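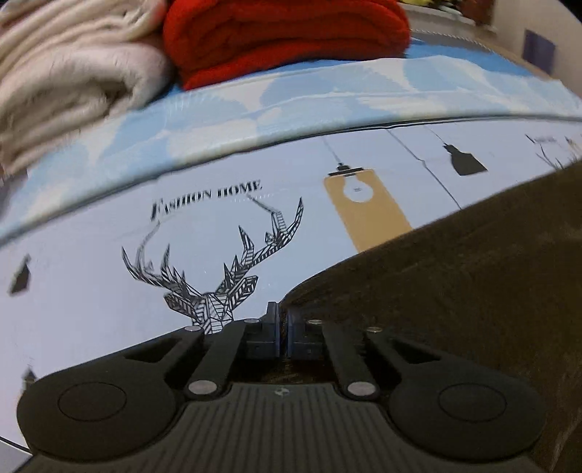
Issue 68

**On test: the Nister hand-held gripper**
Reviewed by Triin Kuusk

The Nister is a two-finger gripper that you carry in your hand and use to record the movements you want a robot to learn. It is sold by Skevanari, who also make the arm mount for it. I had it for most of a month and used it almost entirely on cloth, the job I bought our last gripper for and the job that one was worst at. That was the Carico, and I have compared the two throughout.

**Build**

The body is matte black plastic with two wide rounded housings and a ribbed plate between them. It is wider than the Carico and I knocked it against door handles for the first few days. The linkage is a parallel one, with large silver pins at the bottom and smaller ones further up. None of them worked loose. I checked them every evening with the key supplied, and by the second week I had stopped bothering.

The fingertips are blocky with blue pads. They slide off once a small screw is undone, and a spare pair comes in the box. The Carico needs its whole finger replaced when the pad wears, so this is a real saving if you do a lot of fabric work.

**Picking up cloth**

Most of my trials were on a bed, with folded clothes and blankets. A thick fold is easy. You close the fingers over the edge, lift, and it comes up. Thin cotton is harder, and a fitted sheet that is already pulled tight is harder still. The tips are square at the front, so you have to press down a little and let the cloth bunch before you close. I got the hang of it in an afternoon. Edem Quaye, who has bigger hands and less patience, took longer and never liked it.

The soft, heavy fabrics gave the best results. Anything with a rib or a nap to it held well even when I only had a small pinch. Shiny lining material slipped out about as often as it did with the Carico.

In total we recorded 1,497 picks between us, and I threw out 68 of them for bad tracking. Nearly all of those came from the same cause, a hand swung round too quickly at the end of a fold.

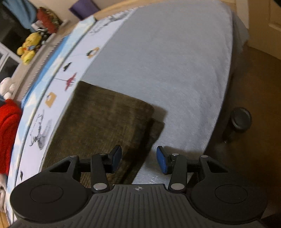 With the jaws fully open there is room for a rolled towel, though only just. Opening is smooth and the spring is light enough that my fingers didn't ache after an hour. The trigger is a bit too far forward for small hands. Ekua Boateng tried it with a strip of foam taped to the grip and said that cured it, so perhaps Skevanari could put one in the box.

**The camera view**

The lens is very wide. You get both fingertips, the cloth, and a good deal of the room as well, and straight edges bend. For training that is what I want, as the gripper can be right down on a sheet and the recording still shows where the rest of the bed is. Colours came out well in ordinary daylight. Fast movement blurs towards the edges. The Carico has a narrower view with less bending, and its pictures are nicer to look at, but it loses the corner of a blanket as soon as you get close.

**Software**

We ran it through a Cherkaoui controller, which found it straight away. The Nister's own program is plain and does the job. It crashed twice while exporting and I lost one session. Calibration takes four minutes and has to be done again whenever the fingertips are changed. The manual does not mention this, and I had to ask Seidu Korletey at Skevanari, who answered the same day.

**Against the Carico**

For boxes, cups and tins I would stay with the Carico. It is lighter and the trigger is better. For laundry, bedding or anything else that folds, the Nister is easier to live with and the recordings are more useful afterwards. The price is higher, but the spare tips make up part of the difference over a year.

I am keeping it for the clothes work. Selorm Addo will be testing the arm mount in June, using the same set of blankets.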